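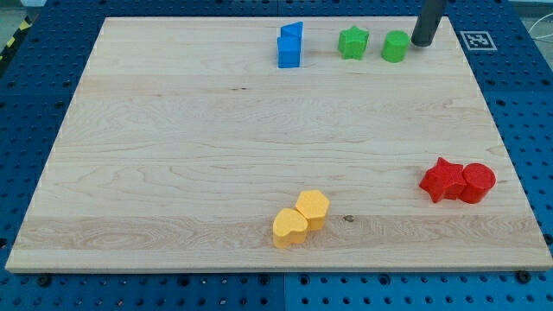

# Trotau Blocks

Reference notes and data card for the Trotau block set and the table layouts recorded with it.

## 1. Scope

This file covers the small shaped blocks, the wooden board they are laid out on, and the table of layouts in `layouts.csv`. It does not cover lighting or color calibration. Those notes are kept in the Curnier folder.

## 2. Contents

- `layouts.csv`: one row per layout, 1052 rows
- `shapes.csv`: shape names and short codes
- `colors.csv`: color names and short codes
- `rejects.csv`: 49 rows removed from the main table, with a reason code
- `CHANGES`: edits since the September version

Rows are numbered from 0001. Numbers belonging to rejected rows are not reused, so there are gaps.

## 3. Blocks

The blocks are foam-like, light, and small enough to pick up between two fingers. A standard layout uses four pairs, each pair in its own color. Blue, green and yellow are always among the four. The two members of a pair may have different shapes.

Shape names used in the table:

 CUB cube
 PRI triangular prism
 STA star, five rounded points
 CYL cylinder, flat round top

Other shapes are listed in `shapes.csv` only. A prism is logged with the direction its top face rises (L, R, N, F for left, right, near, far). Stars are logged as flat or on edge. Flat is the default and the field may be left blank.

## 4. Board and bench

The board is pale, maple-like wood with the grain running left to right when seen from the near side. It lies flat on a blue perforated bench top. The holes are evenly spaced and must stay visible on all sides of the board, as its position is read from them.

There is a small dark knot toward the near side of the board. Use it to check orientation before starting. If the knot is in the far half, the board has been turned and the row goes to `rejects.csv` with code B2.

A square black-and-white marker card is placed on the bench beyond the far right corner of the board. It does not go on the wood.

## 5. Placement rules

1. Blocks of one color stay together as a group.
2. Members of a pair may touch, stand one behind the other, or have a small gap between them.
3. Every block rests on the wood. Blocks on the bench top are not logged.
4. Keep a finger's width between groups where the layout allows it.

Two blocks of the same color standing one behind the other can look like a single tall block from the near side. A blue cube with a blue prism directly behind it is the usual case. Log these as two blocks with the relation `behind`. Do not use `on`. In the first version, 13 rows had this wrong. They have been corrected and are listed in `CHANGES`.

## 6. Fields

 row integer
 color from colors.csv
 shape from shapes.csv
 pos far / mid / near + left / center / right
 relation behind / beside / apart / on
 turn L, R, N, F or blank
 note free text, may be blank

Positions are given from the near side of the board. `far` means close to the far edge. Measured coordinates were dropped after the Joo trial, where two people measuring the same layout disagreed too often on the round shapes.

## 7. Known problems

- `apart` and `beside` overlap for small gaps. Treat them as one value if the difference matters.
- Rows from the Trimano sheets have no `turn` value.
- Notes are in mixed case and have not been spell-checked.

## 8. Use

Suitable for sorting exercises, layout copying and checks on position wording. Not suitable for size comparison, because block dimensions are not recorded.

Comments (4)

pegboard_k
Is the relation column filled for single blocks? I get blanks in the Joo rows.

trotau-maint
Blank is correct there. Relation is only set when both members of the pair are on the board.

mlo77
Row 1000 has STA with turn = R. Stars don't take a turn value according to section 3.

trotau-maint
Thanks, fixed in the working copy. Will be in the next upload.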